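Portes ouvertes chez Vaher : mon après-midi avec les pinces

J'y suis allée un peu par hasard, parce que Teresa Dolan (ma voisine de bureau du temps de Gakov) m'avait transféré l'invitation en écrivant juste « viens, il y aura du café ». Il y avait du café, et surtout une démonstration dans une chambre, avec un vrai lit et une couverture à grosses fleurs que ma grand-mère aurait adorée !
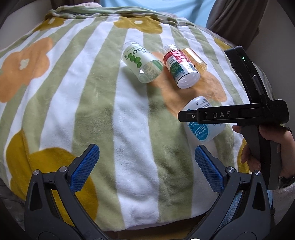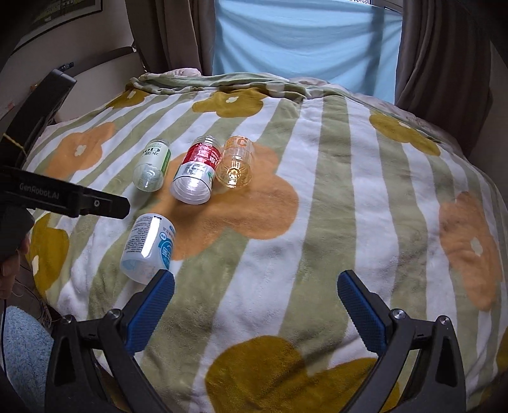
La chambre aux bouteilles

Le principe est tout bête à raconter : des bouteilles en plastique couchées sur la couverture, des pinces noires qu'on tient à la main, et on ramasse. Les gestes sont enregistrés et servent ensuite à entraîner un robot. Barrett Villanueva, qui animait l'atelier, parlait vite et avec les mains, ce qui est assez drôle quand on a une pince au bout du bras. Il nous a expliqué que le mou était bien plus pénible que le dur - une table ne bouge pas, une couverture en peluche fait des plis dès qu'on appuie dessus.

J'ai demandé pourquoi des bouteilles. Réponse : parce que c'est lisse, léger, que ça roule, et que le plastique transparent est une plaie pour les caméras. L'étiquette, elles la voient bien, mais le fond transparent avec ses reflets, beaucoup moins. J'avoue que je n'y avais jamais pensé. La petite bouteille jaune ambré m'a paru la plus jolie du lot, et d'après lui c'est aussi la plus pénible.

Et puis on a pu essayer ! Mon premier essai a été lamentable, j'ai serré beaucoup trop tôt et la bouteille est partie de travers. Au troisième ça allait mieux. Les coussinets bleus accrochent bien, c'est la distance qu'on juge mal au début, comme avec des baguettes quand on n'a pas l'habitude. Une dame de mon groupe y est arrivée du premier coup et j'ai été un peu vexée.

La salle des écrans

Après, on est descendus voir Aisling Flanagan, au rez-de-chaussée, qui trie les enregistrements. Elle peut en recevoir jusqu'à 1000 par semaine et elle en jette pas mal : main qui hésite trop longtemps, objet masqué, quelqu'un qui éternue. Elle en a passé deux à la suite, un bon et un mauvais, et je n'ai pas vu la différence. Elle a dû remontrer le mauvais au ralenti.

Côté pratique

Arrivez avant 14 h, les groupes sont petits et la chambre se remplit vite. Le parking d'Enham était complet, je me suis garée derrière la boulangerie. Prochaine visite en décembre, inscription à l'accueil, et pensez à manger avant : à mon passage il ne restait plus que 2 biscuits.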